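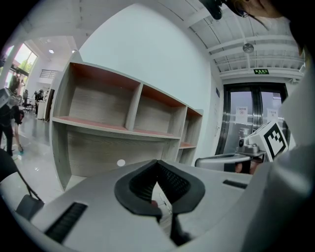 Drimero tooling project – progress report, August
Prepared by Liya Asfaw for the Workneh program office

1. Pose tracking
The tracker now fuses marker detections from the head view with each gripper's own odometry. We replayed 834 recorded episodes through the new build. Median position error between the two grippers fell, and the filter recovers when a marker is hidden by a hand. It still drifts when both markers leave the head view for up to 60 frames. Mitiku Chala is testing a longer smoothing window for those cases.

Both grippers carry cube markers with square patterns, so the solver can use more than one face when a cube is tilted.

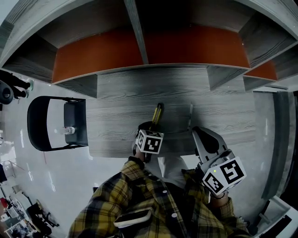 2. Time alignment
Head and gripper streams are now aligned on load. Gopinath Reddy rewrote the matcher, and 62 episodes that the old version rejected have been restored. Clock jumps inside an episode are flagged but not repaired yet.

3. Perception
The wide-angle calibration is done for the gripper cameras. Straight shelf edges are a useful check – they bend strongly in the raw view, and any bend left after correction shows up quickly.
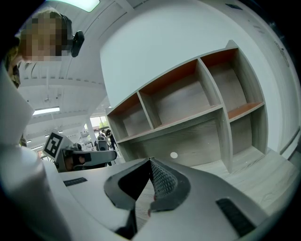
Gripper camera view facing the shelving, before correction. The second gripper and its marker are at left.

4. Next period
Kiros Assefa will extend the replay set to 2000 episodes and start policy training on it. We request no change to the budget.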